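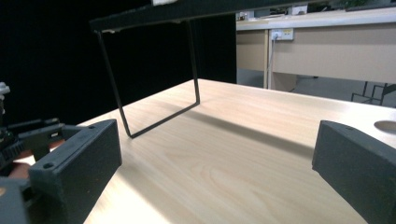
Garra manual sobre a mesa de trabalho, junto a um suporte preto, no laboratório da Prument.

Prument inicia recolha de exemplos para sistema de aprendizagem

29 de abril de 2020 | Por Theerawat Luangrath
Imprimir | Enviar por e-mail

A Prument iniciou a recolha de demonstrações destinadas ao Skidis, sistema de aprendizagem para manipulação de objetos desenvolvido em parceria com o Instituto Boonchu. Os trabalhos decorrem no laboratório de Clindodgate e deverão prolongar-se até outubro.

O método adotado assenta em garras manuais de dois dedos, equipadas com câmara e conduzidas diretamente pelos operadores. Cada demonstração regista uma tarefa curta realizada sobre uma mesa - aproximar, segurar, deslocar, pousar - e é depois revista antes de integrar o conjunto de treino.
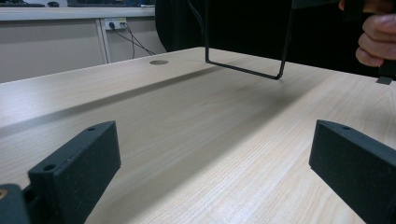
A equipa é composta por 12 operadores, distribuídos por três postos de trabalho, e cada sessão tem a duração de 15 minutos. A posição dos objetos é alterada entre sessões, de modo a que o sistema não fique dependente de uma disposição única. As demonstrações incompletas são conservadas em arquivo separado, para análise posterior.

Segundo a direção do projeto, a primeira fase incide sobre objetos rígidos de uso corrente em escritórios. A segunda fase, ainda sujeita a aprovação das duas entidades, prevê a inclusão de materiais flexíveis - nomeadamente cabos e tecidos - e a realização de ensaios num braço robótico.

O regulamento de acesso aos dados será divulgado pelo Instituto Boonchu após a conclusão da primeira fase.

Última atualização: 16h40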